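Bezel Work at Slow Speed: Wakana Nagano on Setting Soft Stones

Wakana Nagano has set stones at the Erkard workshop since it opened, and most of what crosses her bench is soft: opal, turquoise, variscite, a little amber. She dislikes the word delicate. "Soft is a number," she says. "Delicate is a mood. I want the number before I pick the metal."

For cabochons she uses fine silver strip, annealed and cut a little long. The strip is wrapped on the stone itself, marked with a scribe and filed until both ends meet with no light between them. She joins it with hard solder, then checks the fit again, as the loop can move when heated. If the stone drops in with a click, the bezel is too tight and gets stretched on a mandrel. If it rattles, she starts over.

Height is where she and her bench partner, Radomír Ševčík, disagree. He likes a tall wall that covers a good part of the dome. Nagano stops just past the point where the side of the stone begins to curve in. "More metal means more folding, and the folds show up at the corners," she says. "On an oval you can push it around. On a square you have to relieve the corner with a file first."
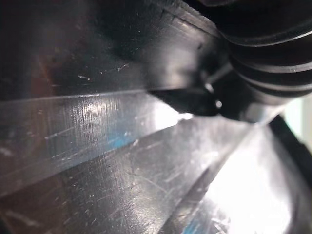
Finishing the back plate gets as much time as the front. She sands with 400 grit and then 600, each pass at right angles to the last, and stops there if the client wants a satin surface. A mirror finish on the back of a pendant lasts a month against a shirt button, in her view. "The rubber wheel is quick, but it rounds the edge. I use it on the inside of a shank and put it away."

Pushing the bezel over is done cold and by hand, with a steel pusher whose face she has dulled. She works at opposite points - north, south, east, west - and fills in between them. Hammer setting is kept for agate and harder stones. The final pass is with a polished burnisher, held low.

Her current commission, for the Hudon gallery, is a run of 40 pendants in sterling with matched variscite ovals. Delivery is in October. Matching took longer than the metalwork, she says, and several stones went back to the cutter with uneven girdles. "I can build around a crooked stone once. I don't want to build around it 40 times."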